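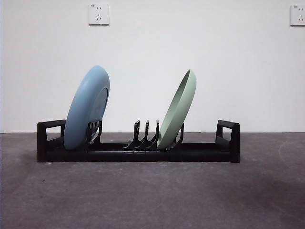
My black rack with the blue plate and the green one, each leaning its own way.

Dish Rack Questions I Get All the Time

I wrote one post about drying dishes for my little kitchen blog, Gidey, and it has now been read 3,464 times (my sourdough post, which took me a whole month, is stuck at 1,233). The same questions keep landing in my inbox, so I've put my answers on one page. If yours is missing, leave a comment and I'll add it when I get to it.

Which rack do you have?
A long, low black plastic one with a raised end at each side and curved prongs to hold the plates. I bought mine at Skullira, the housewares place out by the Cliridthorpe exit, and I don't think they carry it anymore. Anything low with upright prongs will do the same job. I wouldn't drive across town for mine!

Why plastic? Isn't metal nicer?
Metal looks great for a while. Then the coating chips at the welds, and you get those little orange rust dots on the bottom of your mugs. I went through two coated wire racks that way before I switched. Plastic does get a chalky film if your water is as hard as ours here in Trurkulby, but that comes off with vinegar.

How do you clean off the film?
Equal parts white vinegar and warm water in the sink, rack goes in, I walk away for half an hour. Then an old toothbrush around the prongs and down where the pieces join, and a good rinse. I do it in May when I do the windows and then again whenever it starts to bug me. My sister-in-law puts hers in the dishwasher and it came out a bit bowed, so check the bottom of yours for a label first.

My plates slide and lean. Am I doing something wrong?
Nope, mine lean too. Prongs get spaced for some imaginary average plate, and thick stoneware or a shallow coupe shape never sits perfectly straight. As long as the rim is tucked behind a prong, let it tilt. If a plate really wants to roll, move it over a slot, or turn it so the face points the other way. I've had good luck with both.

How much space should I leave between plates?
Enough that they aren't touching. Two plates kissing at the rim will hold a line of water between them until morning – and if you stack them like that, the foot ring of the top one drips all over the one below. I'd rather run two small batches than jam everything in.

Where do you get colored plates like that?
Mix and match, one or two at a time, mostly off the open-stock shelf. I stick to pastels, so a light blue and a pale sage green look fine side by side even though they were never a set. The sizes don't always agree, and I've stopped caring. Matte finishes do pick up gray knife marks, by the way. A baking soda paste and a soft sponge gets most of it.

Do I need a tray underneath?
On wood, yes please. On stone or tile I just use a folded towel and swap it out every day or so. A wet towel left under a rack over a long weekend smells exactly how you'd think.

Can I put glasses in it?
Not in a plate rack like mine. I dry glasses upside down on a towel with one edge propped on a chopstick so the air gets in.

Is air drying really better than a dish towel?
I think so, if you have the time. My towels are never as clean as I'd like them to be. I wash up at 8, leave it all standing, and put it away while the coffee brews.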